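Curved desk in a corner, is it worth the money?

ilse_reinholz
I keep seeing the Hillunex desk recommended for small offices. Big wooden top, curved front, 298 plus delivery. I'm not convinced. A curve looks nice in a catalog, but what does it do for you? You can't clamp a lamp to the front edge properly and you lose depth at the sides. Anybody lived with one?

kermani_k
Had one for two years. The curve is fine, you stop noticing it. The cable hole is the dumb part. Mine is up near the front edge, right where my wrist wants to be.

farzad77
Disagree. A front grommet is handy for a phone charger. The cord comes up where you use it and you don't have to fish behind anything.

kermani_k
Sure, until you put a drink next to it. Liquid plus a hole over a power strip, no thanks.

ehsanb
That's a coaster problem, not a desk problem. Use a wide one that sticks out past the bottle and push everything back a few inches.

ilse_reinholz
Coasters catch drips. They don't stop a cup from tipping over. And who keeps a coaster under every single thing? I give it 8 days.

farzad77
I've used the same one for seven years, so speak for yourself. Screw the cap back on the bottle and there's no drama.

Jaunzems
What finish is on the top? The seller told me "sealed wood" and then couldn't say what with. I'd want that answered before I trusted it with a wet glass — and I'd ask to see the underside of the hole too. If it's raw in there, water gets in and the edge swells.

ehsanb
Never seen that happen.

Jaunzems
I have, on a Tisteck. Took over a year to show.

kermani_k
OK, here's my desk corner for Ilse. White cup behind the cable hole, bottle on the red coaster to the right of it. You can judge the curve and how close to the front the hole sits. I'd still pick a straight one next time.
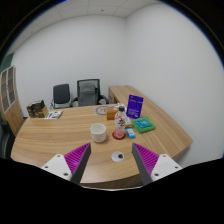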